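A Gerrit Lambrechts le debo una mesa. Bueno, la idea de una mesa, porque la mía sigue enterrada bajo facturas y tazas. Lo conocí en junio, en una charla sobre espacios de trabajo, y me cayó tan bien que le pedí una entrevista. Me citó en el local que comparte en Kemano, un antiguo almacén de 40 metros cuadrados, y me recibió con café y una pregunta: «¿Tú cuándo vaciaste tu escritorio por última vez?». Cambié de tema.

Gerrit lleva 14 años arreglando despachos ajenos. Empezó montando muebles para Gostholm y un día se cansó de los tornillos. «Me fijaba en que volvía a casa de un cliente al mes y la mesa nueva estaba igual de llena que la vieja», me contó entre risas. «El mueble daba lo mismo».

Le pregunté por las mesas blancas, que son su debilidad – y mi pesadilla, todo hay que decirlo. «La gente les tiene miedo porque se ve cada mancha», dijo. «¡Pues mejor! Una mancha que se ve se limpia. En una mesa oscura puedes tener migas desde Navidad».

¿Y el ladrillo? Ahí se puso serio. Cuando alquilaron el local querían taparlo con paneles y el presupuesto era de 898 euros, sin pintura. «Lo pensamos una semana entera. Luego compramos lámparas con ese dinero y nos sobró para unas estanterías de Clovwood». Yo habría hecho lo mismo, me encanta una pared con carácter.

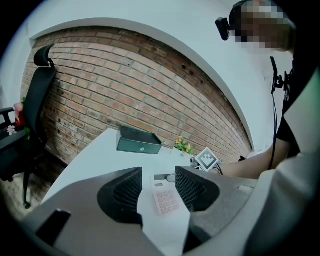
Mesa blanca y ladrillo rojizo en el local de Kemano.

Antes de irme quise sacarle un truco para casa. Se lo pensó bastante. «Deja fuera lo que vayas a usar hoy y guarda el resto en una caja. Si en una semana no la has abierto, ya sabes». Me confesó que él llegó a tener hasta 745 bolígrafos, muchos sin tinta, y que todavía le cuesta tirarlos – me enseñó un cajón que prefiero no describir.

Esa noche busqué una caja. De momento he metido las tazas.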